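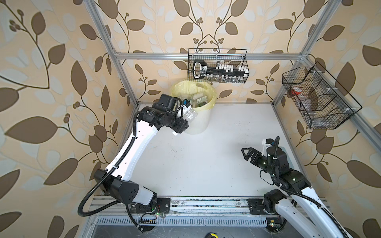
Figure 4-1. Left arm holding a bottle over the lined bin. Right arm at rest with its gripper open.

4 Teaching a task by remote control

This section covers recording demonstrations on a two-arm Drilow cell with the Jaddale hand controllers. The sample task is clearing clear plastic bottles into a bin. Other pick-and-drop tasks are recorded the same way. For teaching by hand, where you hold the arm and move it yourself, see 4.6.

Complete Section 3 (Homing and joint check) before you start. The recorder will open without it, but every demonstration will be marked "unverified" and the training tool will skip them.

4.1 What you need

Drilow cell with both arms mounted and homed
Jaddale hand controllers, left and right, charged
Workstation with Grorau Recorder installed
Bin with liner
Empty plastic bottles, caps removed
Foot pedal (supplied with the controllers)

Use empty bottles only. Liquid on the table can run to the rail and reach the boards next to the arm bases.

4.2 Preparing the cell

1. Press the emergency stop on the workstation side of the cell.

2. Clear the tabletop of anything that is not part of the task. Wire baskets may stay on the frame if they are clipped tight and outside the reach of both arms. Tug each basket once to check the clips.

3. Put the liner in the bin and fold its lip over the rim. Press the liner down to the bottom. A liner that stands up inside the bin catches the gripper fingers.

4. Set the bin toward the back left of the tabletop, as in Figure 4-1. Leave a gap of at least 80 mm between the bin and the back wall.

5. Check the cable conduit on each arm. It should loop freely and must not pass under the arm or between two links. If a loop hangs over the tabletop, move it back behind the arm.

6. Look at the green lights on the boards near the arm bases. If a board has no light, stop and go to 7.2.

7. Release the emergency stop. The arms will hold their position.

CAUTION: Keep hands and tools out of the cell from step 7 onward. Check the mounting rail and the floor of the enclosure for loose tools before you release the stop.

Note: Smudges and light scratches on the tabletop do not affect recording. Wipe off anything sticky. A bottle that sticks to the surface will tip when the gripper closes on it.

4.3 Pairing the controllers

1. Open Grorau Recorder and select Cell, then Connect.

2. Hold both controllers at waist height with the triggers released.

3. Press the side button on the left controller. When the left arm shows as "Linked" on the screen, press the side button on the right controller.

4. Move the left controller slowly in each direction. The left arm should follow in the same direction, seen from the front of the cell. If it moves the opposite way, select Cell, then Flip View, and try again.

5. Repeat for the right arm.

6. Squeeze and release each trigger. The matching gripper should close and open fully.

If an arm jumps when it links, the controller was too far from the starting pose. Release the side button, bring the controller back to waist height and link again.

WARNING: Do not link an arm while another person is reaching into the cell. Only the person holding the controllers may press the pedal or the side buttons.

4.4 Recording a demonstration

One demonstration is one bottle, from the starting pose to the bin and back. Do not put two bottles into one demonstration. The training tool reads the end of the file as the end of the task.

1. Press the emergency stop. Place one bottle on the tabletop within reach of the left arm. Step back and release the stop.

2. In the recorder, select Task, then New. Type a task name. Use the same name for every demonstration of this task, with the same spelling and capitals.

3. Select both arms, even if only one will do the work. The policy needs to learn that the second arm stays still.

4. Park the right arm low over the tabletop with its gripper open and clear of the bin. Hold the controller steady, or press the thumb button to lock the arm in place.

5. Press the pedal once. A short tone sounds and recording starts.

6. Bring the left gripper down over the bottle. Pause briefly, then squeeze the trigger until the fingers grip. Do not crush the bottle. If the sides fold in, you are squeezing too far.

7. Lift the bottle straight up until it is higher than the rim of the bin.

8. Move across to the bin. Tilt the bottle down toward the opening before you let go. Keep the gripper above the rim.

9. Release the trigger fully. Wait for the bottle to drop clear of the fingers.

10. Raise the arm, return to the starting pose and press the pedal again. A double tone sounds and the file is saved.

The maximum length of one demonstration is 300 seconds. At that point the recorder saves the file and marks it "timed out". Timed-out files should be deleted.

Note: Move at an even speed. Long stops in the middle of a motion are learned as part of the task. If you need to think, do it before step 5.

CAUTION: Do not lower the gripper into the bin to place a bottle. The fingers can snag the liner and pull the bin over, and the wrist module may strike the rim.

4.5 Keeping or discarding a file

After each demonstration the recorder asks you to choose Keep, Discard or Keep as Recovery.

Choose Keep when the bottle was gripped on the first try and went into the bin.

Choose Keep as Recovery when the grip slipped or the bottle fell over, but you picked it up again and finished the task. These files are useful in small numbers. Tsakiris Trainer weights them separately, so do not mix them in with the normal ones by choosing Keep.

Choose Discard when the bin moved, the bottle landed outside the bin, an arm touched the frame or a basket, or you let go of a controller.

Change the starting place of the bottle between demonstrations. Stand it up for some and lay it on its side for others, with the neck pointing in different directions. Leave the bin in one place for the first set. Once that set trains well, record a second set with the bin shifted.

Empty the bin before bottles reach the rim. A few bottles already inside are fine and need not be removed between demonstrations. Press the emergency stop every time you empty it.

4.6 Teaching by hand

Use this method for short, slow motions near the frame, where it is hard to judge distance with the controllers.

1. Unlink both controllers and put them in their dock.

2. In the recorder, select Mode, then Hand Guide. Choose one arm. Hand Guide works on one arm at a time, and the other arm stays locked.

3. Hold the arm by the last white link before the wrist. Do not hold it by the conduit, the gripper fingers or the module at the wrist.

4. Press the pedal. The arm goes slack enough to move but still carries its own weight.

5. Guide the arm through the motion. Tap the pedal to close or open the gripper.

6. Hold the pedal down until the double tone to stop and save.

WARNING: If the arm drops or pulls to one side in Hand Guide, let go, step back and press the emergency stop. Redo the joint check in Section 3 before using this mode again.

Note: Your hands and sleeves will show in the camera views. Files made in Hand Guide are used for joint positions only, and the camera data is left out of training.

4.7 Problems while recording

Message 241, "Arm lagging": The controller is being moved faster than the arm can follow. Slow down. If the message stays on, unlink and pair again.

Gripper closes but the bottle slips: Wipe the fingers with a dry cloth. Grip the bottle at its widest part.

Bottle hangs on the fingers after release: Open the trigger fully and tilt the gripper a little further. Do not shake the arm.

No tone when the pedal is pressed: Check that the pedal cable is seated at the workstation. The recorder must be the front window on the screen.

Bin creeps across the table: Clean the underside of the bin. If it still moves, fix it with two strips of removable mounting tape and discard the files in which it moved.

4.8 Ending the session

1. Bring both arms to the starting pose and release the side buttons.

2. Press the emergency stop.

3. Select Task, then Close. Wait for the file count to stop changing before you shut down the workstation.

4. Return the controllers to the dock. Remove the liner and the bottles.

To send the files to Tsakiris Trainer, go to Section 5.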